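The Bed Is Where Everything Lands: A Talk With a Recovering Piler

January 5, 2018

I've wanted to do a piece about beds for ages. I don't mean sleeping in them, I mean the stuff we put on them the other sixteen hours of the day. So when a reader wrote in to say she had spent the whole fall learning to clear hers every evening, I invited myself over with a box of pastries and my notebook.

She asked me to leave her name out ("my mother reads your site"), so she'll just be my host here. She rents a one-bedroom over the old Solska bakery, works from home three days a week, and told me before I had my coat off that she is not a tidy person.

"People hear I've got a system and they think I'm one of those label maker ladies," she said. "I own one good box. I move stuff off the bed at night. There's your system!"

It started in September, when she went looking for her bank card and found it under the duvet, along with a fork. The bed had become her desk and her snack bar and her closet, all at once. I asked her why the bed and not, say, the table.

"Because it's soft and it's big and it's right there," she said. "You walk in holding something and your hands just open. I had a chair for that once. The chair filled up."

(I laughed too hard at this. My own chair filled up in about 2011.)

She bought the box at Hinach, the secondhand place by the station, for 14 dollars. It's a plain thing with a lid and no dividers, and she is very firm on the dividers. "With dividers I have to think. If I have to think, it stays on the bed till Easter."

The rule goes like this. Clothes come off first, since they take up the most room and hide everything else. They go to the hook or the hamper, and she doesn't allow herself a third choice. Food goes to the kitchen, even if it's only half a bag of something. Then chargers, then gadgets, then paper, and whatever is left goes in the box with the lid on.
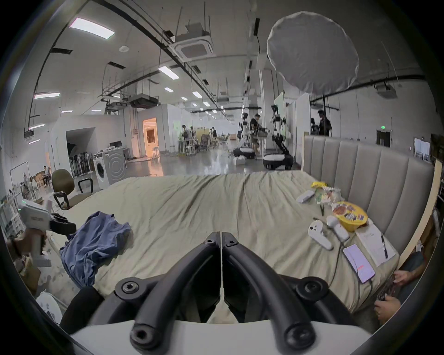 "Paper's the one I fight with," she told me. She keeps a notebook going at all times and likes to write sitting up against the headboard, so pens wander off and she rolls onto them at two in the morning. She has ruined one set of sheets that way, a nice Rattanakul set too, and she's still sore about it. Now the pen gets clipped inside the cover before she turns the lamp off.

Cables come second on her list of enemies. She used to charge her phone on the bed and would yank the whole business onto the floor every time she straightened the covers. The charger lives on the nightstand these days, held down with a binder clip, and she tells me she's only cheated a few times since Thanksgiving.

I wanted to know how long the whole thing takes. She had timed it, bless her. The first night was 39 minutes and she nearly quit. By the holidays she had it down to roughly 3, if there's no laundry.

"And if there's laundry?"

"Then I go watch TV and come back mad."

What about duvets, I asked, seeing as we were on the subject. She doesn't smooth hers. She doesn't iron anything either. She gives it one good shake from the foot end and lets it fall however it wants, and she thinks the hotel look is for hotels. I was so glad to hear it that I ate another pastry.

We got onto games after that, because it's the weekends that do her in. Friends come by, somebody sits on the bed, out come the snacks and the controllers, and by evening you couldn't find the covers with a map. She used to get tense about it. Now she lets it happen and puts the box on the floor by the bed before anyone goes home. "They'll toss things in if it's open," she said. "They won't go looking for a drawer."

She did try an app for a while, Prirevis, which sends you a little nudge at nine each night. She deleted it after a week for being smug.

Before I left I asked if she'd ever go bigger, with shelves or one of those storage beds with the lift-up base. She'd priced one at 765 dollars and shut the laptop. "For that money I'd want it to put my socks away," she said, and then she sent me home with the last two pastries, so they wouldn't end up on the bed.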